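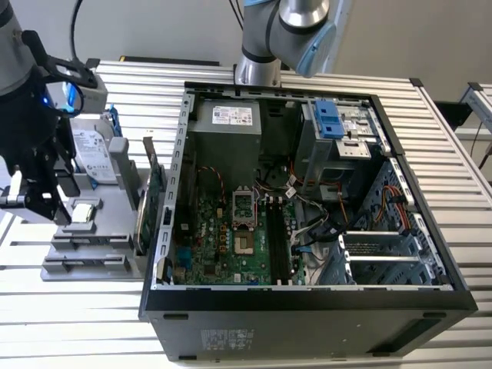 Is an old office tower worth taking apart?

The Tanis guide to home computer repair has been going around the Zoltcombe list again, and three of you forwarded it to me with more or less the same question: is it true? The claim is that anyone can strip a retired office desktop down to the board, clean it, put it back together and have a perfectly good family computer in 30 minutes. It also says you'll save 300 dollars against buying new.

I have my doubts about both numbers. The time first.

Opening the case is quick. I'll give them that. Most office towers were built so that somebody in a hurry could get the side panel off, lay the thing down and swap a hard drive before lunch. The drives sit in plastic caddies that squeeze and lift out, and the expansion cards stand in their slots with very little holding them. If all you want is a new drive, 30 minutes is generous and you can stop reading.

But the guide tells you to take out the processor, the memory, the drive and every card, and it never explains what you gain by it. Dust doesn't collect under a processor that has been clamped in its socket for years. What you gain by removing it is a chance to bend a pin. The guide gives this step one sentence. Zhuoran Hou, who has put together a lot more of these than I have, thinks one sentence is a scandal and would like it to be a page.

I timed myself in July on a tower of my own, taking out everything the guide said to take out. It took 60 minutes, and I didn't clean very carefully. Most of the time went on cables. They are cut to length at the factory and folded into spaces that made sense to whoever folded them, and once you have pulled them aside to reach the board they don't want to go back. I also lost a screw under the power supply and had to tip the case to get it out, which the guide would probably call user error.
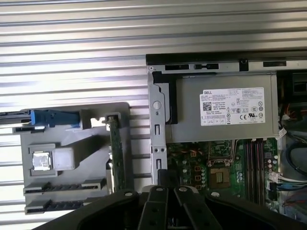
WORKBENCH NOTES

On trays and holders

A second thing people ask about is whether they need a proper tray for the parts. Semeniuk's catalog has one, and so does everybody else's, with pockets and slots so each piece has somewhere to sit. I went in expecting to dislike the idea. It looked like one more thing to buy, and I have used egg cartons and the lid of a shoebox for years without disaster.

I'm partly won over. A bare processor in a shallow square pocket is a lot safer than a bare processor on a table, where it will find the one sleeve that brushes past. A card that can stand up on its edge takes less space and doesn't get things piled on it. Beyond that I think the benefit is thin. Nobody mistakes a hard drive for a memory stick, and a drive does just as well lying on a folded towel.

What a tray won't do is remember which way around things went. The guide is careless on this point too, with its cheerful advice to "reverse the steps." Take a photo before you unplug each cable. Put tape on the ones that look alike. Write down which memory slots were filled, since some machines are fussy about it and will only beep at you if you guess wrong. And if a small plastic cover comes off a socket or a processor, keep it with the parts. It weighs nothing, it blows away when you reach for the canned air, and you'll want it if the board is ever stored without its chip.

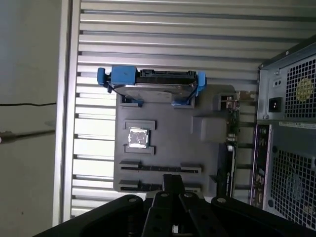
None of this is hard. It's slow, and I don't see why the people writing these guides can't say so. Chenxi Cao thinks I'm being unfair, and that if they printed the real time no one would start. Maybe. I'd still like to know before I clear the dining table.

Now the money. The 300 dollars saved assumes you have a tower for nothing, that every part in it works, and that your time and the new drive are free. I priced it the way most of us would have to do it. Udeo wanted 156 dollars for a used tower with a replacement drive, before any extra memory. It may still come out cheaper than new, depending on what you were going to buy, but it is a good deal less than the saving on the front page of the guide.

And a used tower is still a used tower. The power supply has been running for as long as the rest of it, and you can't tell much about one by looking at the sticker. Don't open it to find out. The capacitors inside can hold a charge after the cord is out, and this is one job I'd leave alone no matter how confident the guide sounds. If the supply is noisy or smells scorched, replace the whole unit, and check the connectors first - office machines often use their own shapes and a standard one may not plug in.

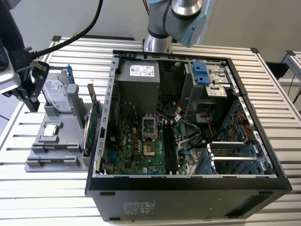 So who should bother? Someone who likes doing it, to begin with. There's a real pleasure in a clean board and cables that lie flat, and teenagers in particular seem to learn a lot from handling the parts. Someone with a dead drive and a machine they otherwise like should go ahead as well, though they can leave the processor where it is. If you only want email by the end of the evening, I can't see the case for it.

A few practical points if you do start. Shut down, unplug and hold the power button for a few seconds. Touch bare metal on the case before you touch the board, and again whenever you've been up for coffee. Hold cards by the edges. Let the drive caddy do its own clicking; if you are pushing hard, it's in crooked. Leave the side panel off until you have seen the machine start once.

Zhuoran has offered to read through the next edition of the guide if they send it to us first. I've written to ask. As of 4th February there's no answer, and the 30 minutes is still on the cover. If you have timed your own rebuild, send me the figure, along with how many screws you had left over.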